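3.2 Standby load and outlet sharing in the surveyed homes

Household surveys tend to ask what people own and how often they use it. Less often what stays plugged in. We added a plug-in section to the June round for that reason, after the pilot in Tollton gave totals that didn't match the meter readings. Forms went out to 1111 homes in Ternthorpe and Tollton; 482 came back with the plug-in section filled in well enough to use. The rest were blank past page 2 or had only the kitchen done. Blank sections were dropped, not scored as zero (see 3.1).

Respondents went room by room and wrote down each item left in an outlet overnight, whether or not it was switched on. Items on a power strip were listed under the strip. This matters for the coding. In the pilot, people wrote "power strip" on one line and stopped there, so a desk with a lamp, a printer and chargers on it came through as a single device. The revised form has a sub-list. Still not perfect, some homes put the strip and its contents on seperate pages and we had to match them by room name.
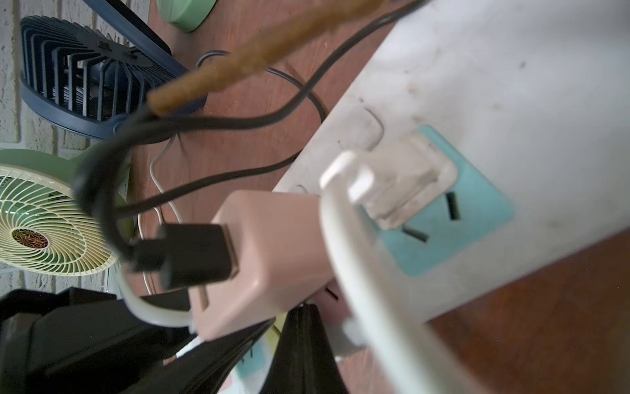
Figure 4. Power strip with a plug and a charger adapter in place. Coded as shared outlet, small loads.

Chargers were the hardest category. Most people don't think of a charger as a device, and the form didn't help, as the word only came up in the notes at the back. Where a respondent wrote "phone stuff" or similar we coded one charger, no more. This will undercount. Nukness, the diary app used for the follow-up, asks about chargers by name and gave higher totals for the same homes, but the follow-up group was small and picked itself, so the two sets are kept apart here.

Strips in bedrooms and home offices were mostly small loads. Living rooms mixed: TV, set-top box, game console, often a lamp. Kitchen strips were less common then we expected, and where present they fed a kettle or toaster more often than anything on standby. Heaters on strips are left out of the standby totals and handled in 3.4.

Weighting follows Iyamu, same household size bands as the 500-home baseline. One change: renters and owners are weighted separately, as older rentals in Ternthorpe have fewer wall outlets per room and lean on strips more. Unweighted tables are in Appendix B.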